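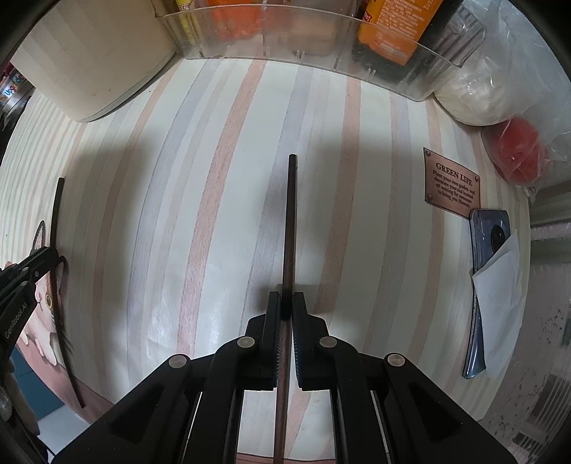
Jinfeng Qian would start the rulebook with the tabletop and leave the tool for later. Her argument is that most disputes over hand-held gripper recordings come from things left lying near the work, and that a standard should say what may stay on the table before it says anything about jaw force.

The draft now going around takes a middle path. Section 3 covers two-gripper work with slender objects, chopsticks among them, and sets out how each tool is to approach. One gripper holds its stick close to vertical between the pads. The other may come in at an angle, provided the two linkages do not touch.

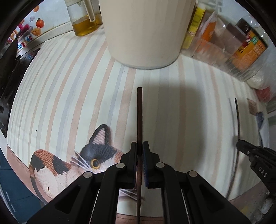 Words: Elisa Benedetti
Standards & Practice

Household clutter is permitted under the draft. Containers, bags and packets can stay at the back of the table if they are logged at the start of the session and not moved until it ends. Printed table covers are also allowed, though a cover with a strong pattern must be noted in the session record.

Prodgate, which runs sessions in kitchens, asked for a limit of 800 recordings per table before the layout has to change. Hetusance wanted a lower figure. The text leaves the number in brackets.

Pad wear gets a section of its own. Ribbed pads are to be checked every Wednesday and replaced in pairs. Pivot pins are checked at the same time. Operators log any play in the joint, even if the jaws still close evenly.

Comments on the draft close in February. Bundel has filed 13, of which five concern the wording on approach angles.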